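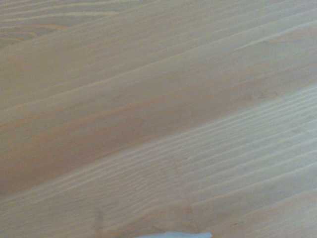 Worktop (Cluruvley arm)

From the Kuvholm workshop wiki, last changed 7th March

The worktop is the pale wooden surface that the Cluruvley arm is built over, and I'm writing its article as I'm the one who keeps going on about it. The grain runs in long stripes, smooth in places and properly ridged in others, with a thin seam going across the ridges. I'm very fond of it!

Background

The Cluruvley is our shared home-built arm, put together over two winters in the Lilden Road unit. Before that it lived on my kitchen table, clamped to a chopping board, and every time it swung round the whole lot crept towards the sink. We moved it in December and gave it a surface of its own. The base is held down by 2 long bolts, and the controller sits underneath on a shelf (mind your knees).

Effect on picking

Wood grain matters more than you'd think when a gripper has to work right down at table level. A fingertip dragged along the ridges slides nicely, but dragged across them it chatters, and the motor current jumps about enough to make the software think it has touched something. I lost an entire evening to that one. These days the approach script, which we call Auer, comes straight down and stops 2 mm short before closing.

The other thing is the camera. Stripy grain gives the tracker plenty to hold on to, though it does sometimes take a knot of curved lines for the edge of a part — washers are the worst for this. Turning the contrast down in the settings helps a bit.

Testing

The longest run so far was 483 picks of the same plastic peg, with 16 drops, nearly all of them near the seam. I still don't know if the seam is to blame or if the arm is just weaker at that reach. If you fancy repeating it with the pegs laid along the grain, write your numbers on the talk page and please say which fingertips you had fitted.

See also

Auer approach script
Fingertips and pads
Lilden Road unit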